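Paid remote sessions: come drive a simulated gripper for us (evenings and one weekend slot)

Hi! I run the demonstration side of a small project called Griminus, and I'm looking for people to sit at a computer, steer a robot hand through short tasks in a simulator, and get paid for it. You don't need a degree, you don't need to code, and you don't need to have ever touched a robot. If you've spent a lot of evenings with a game controller in your hands you may be better at this than I am (my own early episodes are bad enough that I've hidden the folder).

So what is it for? We're training a policy, meaning a program that looks through the gripper's camera and decides how to move next. It learns by copying. Somebody shows it a task over and over, with the parts in slightly different spots each time, and it slowly picks up what people do. Our current set has 1,094 usable episodes and nearly all of them were driven by the same three people, so the thing has learned our bad habits along with everything else. We all come in from the same side. We all squeeze too early. I'd like other hands in there!

What you'd be doing: you open the session, the simulator loads a part, and you've got up to 60 seconds to do what the task card says. Usually that's going in for a grasp, closing the fingers on it squarely, lifting, and setting it down somewhere else. Then you press a key to keep the episode or throw it out, and the next one loads. A block is 140 episodes. That sounds like a lot but the good ones are short, and you can stop whenever you like and pick the block up again later.

You'll be driving from the gripper's own view for most of it, which feels strange for the first half hour. Your sense of depth is pretty much gone and you start reading shadows and highlights instead. Everybody gets it eventually. I give each new person a practice block that doesn't go into the data, and you're paid for that one too.

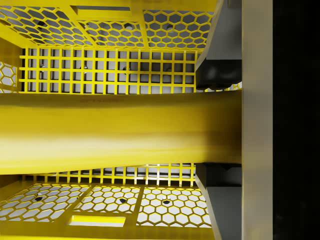 The parts we care about most right now are long, thin things and open lattice things. Long parts are annoying because a grasp that looks fine can still be a bit crooked, and the policy copies crooked very faithfully. Lattice parts are annoying because there are so many edges and openings that the program has trouble telling which bit is the bit to hold. People sort that out at a glance, and that glance is more or less what I'm paying for.

A few things I do ask. Please don't rush. A slow clean episode is worth much more to me than a fast scrappy one, and you're paid by the block, never by speed. If you miss and recover nicely, keep it, I love those. If you miss and flail, toss it. And please drive the way that feels natural to you. I really don't want you studying my episodes and imitating them, that would defeat the whole point.

You'll need a desktop or laptop with a decent internet connection (the simulator runs on our machine and streams to yours), a wired mouse or a controller with two sticks, and somewhere you can concentrate for an hour. A second monitor is nice for the task cards but you can get by without. Phones and tablets won't work, sorry. You have to be 18 or over.

Left-handed people, please, please apply. Same goes if you use adaptive input gear of any kind. Tell me what you've got and I'll try to map it before your first session. I've done it for one setup so far and it took me an evening and a lot of coffee, and those episodes are some of the best in the set.

What we record: the camera view in the simulator, the motion of the gripper, and your stick or mouse input. No webcam, no microphone, no screen capture of anything else on your computer. Your name stays in my payment sheet and doesn't travel with the data. If you change your mind later, write to me and I'll pull your episodes from the set before the next training run.

Pay is a flat fee per finished block, and I'll send you the current rate along with the agreement before you commit to anything. If you'd like to try it in person first, I keep a desk at the Plastgate building in Daltidcombe and I'm there Sunday from 2 p.m. with a spare controller. Ask for room 558 at the front door. Kids and dogs okay as visitors, only grown-ups on the sticks.

To sign up, use the contact form on the Griminus page and put "driver" in the subject line. Tell me what you'd be driving with, which hand you favor, and what hours suit you. No résumé please! I answer everyone, usually within a couple of days, and I'd like the first new drivers started in October.

Pichler, Griminus demonstrations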